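Harnura Tabletop Stationery

README for the folder, binder and paper-goods part of the Harnura household set. Maintained by Sixten Amundsen. Item records checked by Ashley Fothergill.

Contents
1. What is in the set
2. Files
3. Item groups
4. Tables and rooms
5. Activities
6. Labels on items
7. Naming rules
8. Known problems
9. Changes
10. Use and contact

1. What is in the set

Harnura collects short recordings of ordinary objects being picked up, held, turned and put down on household and office tables. The stationery part covers things people keep paper in or write on: folders, document sleeves, ring binders, notebooks, envelopes and clipboards. There are 1,978 clips in this release. Most show one person and one item. Other people may be in the room, and other things may be on the table.

The kitchen part and the laundry part are separate downloads with their own READMEs. If you have used either of those, the layout here is the same except for the label_state column, described in section 6.

2. Files

clips/ holds the recordings, one per file.
stills/ holds one still for each clip, taken near the middle.
items.csv lists every physical item once.
clips.csv lists every clip once and points to an item.
rooms.csv lists the rooms and the tables in them.
notes.txt is free text. Read it before filtering anything by color.

All tables are UTF-8 with a header row and commas as separators. Fields with a comma inside are quoted. Empty means not recorded. It does not mean zero or no.

3. Item groups

There are 34 items in four groups.

Folders and sleeves. Flat items that hold loose sheets. Card and plastic are both included. The material column is filled in only where the item was checked by hand, so several rows are empty.

Binders. Items with rings or a clamp inside. The ring mechanism is listed in the inside column. Binders may be empty or filled, and fill_level gives none, part or full.

Bound paper. Notebooks, pads and diaries. Pages are blank in all of them.

Flat goods. Envelopes, clipboards and single sheets of card.

Sizes in items.csv are in millimeters, long side first, measured closed. Thickness is taken at the spine for binders and at the thickest point for everything else. Weight is in grams with whatever was in the item at the time of weighing.

Color names come from a short fixed list: white, gray, black, red, orange, yellow, green, light blue, dark blue, brown, clear. Pale items were hard to sort. If a folder looked light blue to one person and gray to the other, it went in as light blue and the disagreement is in notes.txt.

4. Tables and rooms

Clips were recorded in 5 rooms. Each room has one or more tables, and rooms.csv gives the top color, the top shape and whether the corners are rounded or square. The small yellow table in the Covach room appears in more clips than any other. Its top has a wood look and rounded corners.

Tables were not always cleared. Bowls, utensils, cups and other household things were left where they were if there was enough space to work. They are not part of the stationery item list and have no row in items.csv. The field table_other says yes if anything besides the main item is on the tabletop.

Tables were moved between sessions, so do not rely on the position of a table relative to the shelves or the walls. The orientation field was dropped for this reason.

5. Activities

The activity column in clips.csv takes one of these values:

hold: the item is held over or near the table
lift: the item leaves the tabletop
place: the item is put down on the tabletop
turn: the item is rotated or flipped over
open: a cover or flap is opened
close: a cover or flap is closed
slide: the item moves along the tabletop without being lifted

A clip may contain more than one of these. The column gives the one that takes up the most time, and activity_all gives the full list in order. Stills were not labeled separately. A still from a "place" clip may well show the item in the air.

The hands column says left, right or both. It refers to which side is in contact with the item at the middle of the clip. Larger items are mostly both. Envelopes vary.

6. Labels on items

Many folders and binders have a paper label on the front or spine. Earlier releases had a yes/no column for this, which was too coarse. The new column label_state has four values:

none: no label on any visible face
blank: a label with nothing on it
marked: a label with writing or print that can be read in the still
unclear: a label is there but no writing can be read in the still

Use "unclear" with care. Some of those labels are probably blank and some probably have faint pencil on them. We did not go back to the items to find out, and the column describes what can be read in the still only.

7. Naming rules

Clip names have the room code, the item number and a running number, joined by underscores. Item numbers are never reused. When an item was replaced by another of the same make, the new one got a new number.

The prefix Na marks items that came over from the older Skandovach list. Their sizes were measured again for this release, but their color names were kept as they were. A search for missing values will sometimes catch this prefix by mistake, depending on how your software reads the letters. Set the reader to treat item numbers as plain text.

8. Known problems

Two binders have the same spine width and color and were mixed up in early sessions. The rows affected have check = 1.

Card folders bend at the corners with handling. Sizes were taken before recording started.

Clear sleeves are hard to see on the white tables. We kept those clips in.

Weights are missing for all envelopes.

9. Changes

June release: label_state added, orientation dropped, Skandovach items measured again, spelling of "gray" made the same in all tables.

Previous release: bound paper group added. Clips shorter than the minimum length removed.

10. Use and contact

Free for research and teaching. Please give the release month when you cite the set, as row counts differ between releases. Send corrections to item records to Ashley Fothergill and everything else to Sixten Amundsen, with the clip name in the subject line.

Sample still

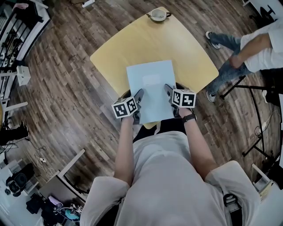 Light blue folder, both sides held, yellow table. label_state: unclear. table_other: yes.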